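# Visit to the Lernetetti returns floor, Jurnham

Océane Fraser had arranged the visit through the Morin office, and we got there a little before ten. Parking is behind the building. Visitors sign in at the side door and get a paper badge and a locker key, which has to be handed back before lunch.

The first hour was the warehouse. Lernetetti takes back household and office appliances from shops in the Flenovside area, 1,742 of them in March, and sorts them by what is wrong. Most have been opened once and returned. The racking goes up to the roof and there is space for 2,000 items, but the top level was closed for repairs on the day. We were shown the intake desk and the cage where cables are kept until they can be matched to something.

After coffee we moved to the check rooms, which are smaller and quieter.
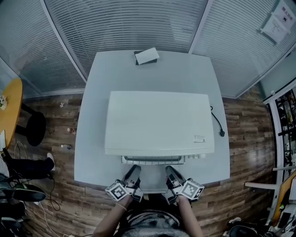 **Jurnham, September 28, 2020**

The check room has glass partitions with white horizontal blinds and wood-grain laminate on the floor. A square light gray table stands in the middle, with a big white appliance on it. The lid is flat and smooth, and a wire rack or grille runs along the lower front, next to a few small round buttons or knobs. The power cable comes out at the right.

Every item gets 14 checks. The label is read against the intake sheet first, then the lid, the front and the controls are gone over, and the cable and plug are last. Anything with a damaged cable goes back to the cage.

I asked how long one item takes. The answer was about 400 seconds for a simple one, longer if the label has worn off.

We finished in the packing area, where tested items are boxed for resale. The boxes are plain brown and the foam corners are cut on site. Lunch was soup and bread in the upstairs canteen. The next visit is open to anyone on the Morin list, and names should go to Océane.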